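Display screen glare

Display screen glare is the loss of comfort or legibility that happens when light from a window, lamp or pale surface reaches the eyes of someone trying to read a monitor. It is treated as a workplace health matter in most office safety programs, usually in the chapter after chairs and before the one on lifting boxes. Its effects are seldom dramatic. They include sore eyes, headaches and a habit of sitting at an angle that the neck will bring up later.

Types

Safety manuals separate direct glare, in which the source is in the worker's line of sight, from reflected glare, in which it bounces off the screen or the desk. A third kind, veiling glare, lays a thin haze over the whole display and lowers contrast. Workers tend to report all of them as "the screen is broken," and a good many healthy monitors have been replaced on that basis.

Causes

The usual source is a window. Offices prize daylight, and the desks nearest to it are often given out as a reward for long service, after which the recipient spends the afternoon squinting. Overhead fixtures come next, particularly bare tubes set directly above or behind the seat. Glossy desktops and glossy screens add their share.

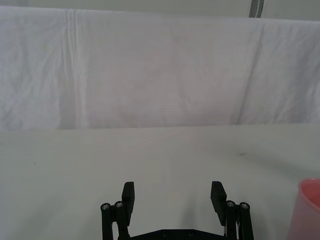

Glare also depends on the time of day and the season, and this makes it hard to investigate. An assessor who visits at ten on a cloudy morning may find nothing wrong with a desk that is unusable by three. Older workers generally feel the effects sooner, as the lens of the eye scatters more light with age.

Control

The standard advice is to set the screen at a right angle to the window and to place desks between rows of ceiling lights. Blinds are effective when they are closed. In shared rooms they are opened and closed many times a day by people with opposing views, and some employers have written policies on the subject – these are rarely consulted. Matte filters, dimmer lamps and screens that tilt are cheaper than moving the furniture. Dark text on a light background makes reflections less noticeable, a point on which software designers have changed their minds more than once.

The Koivisto survey

A frequently repeated case is that of Koivisto, a claims processing firm that surveyed 274 employees after a move to a building with glass on all sides. The most common complaint was glare, followed by the coffee. The firm bought Luvis screen filters for every desk, then learned that 48 of them did not fit. A second survey, held in April, found fewer headaches and no change in opinion on the coffee.

See also

Eye strain
Office lighting
Workstation assessment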